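What Is Inside a Computer?
Science Pages for Young Readers
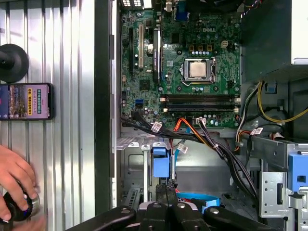

A computer follows instructions. It cannot guess what you mean, and it does not get bored. Every game, drawing and school report on a computer is made of very small steps, done one after another at great speed. The part that does these steps is called the processor, or CPU. On an open desktop computer it is the square with the beige-silver top, held in a metal frame in the middle of the green board. The letters CPU stand for central processing unit.

The green board is the motherboard. Motherboards come in other colors too, and the color makes no difference to how they work. The thin lines on a motherboard are called traces. They are made of copper, and they carry electricity from one part to another the way roads carry cars between towns.

Ones and zeros

A computer stores everything as numbers, and it writes those numbers with only two digits, 1 and 0. One digit is called a bit. Eight bits together make a byte. A byte can hold one letter of the English alphabet, so the word "cat" takes up three bytes.

Our usual way of counting has ten digits. Counting with two digits is called binary. In binary, the number two is written 10 and the number three is written 11. The number 144 is written 10010000. It looks longer, but a computer can read it easily.

Remembering things

Computers have two main kinds of memory. The first is called RAM. It holds the things the computer is working on right now. RAM comes on long, thin cards that push into slots on the motherboard. When the power goes off, RAM forgets everything. This is why you should save your work!

The second kind is storage, such as a hard drive. Storage keeps your files even when the computer is unplugged. Think of RAM as the top of your desk and storage as the drawers. A drive marked 500 gigabytes can hold thousands of songs and photos.

Keeping cool

A processor gets hot when it works. In most desktop computers a block of metal called a heat sink sits on top of it – usually with a fan to blow the warm air away. If a processor gets too hot, it slows down or the computer shuts off.

Try it

Write your age in binary. Start with the numbers 8, 4, 2 and 1. Put a 1 under each number you need to add up to your age and a 0 under each one you don't. If you are 14, you need 8, 4 and 2, so your age is 1110. If you are 16 or older, add a 16 at the front.

Words to know

Bit: a single 1 or 0
Byte: eight bits
CPU: the part that follows instructions
RAM: memory that is cleared when the power goes off
Trace: a thin copper path on a circuit board

Written by Carola Ostermann
Last updated 2014-08-13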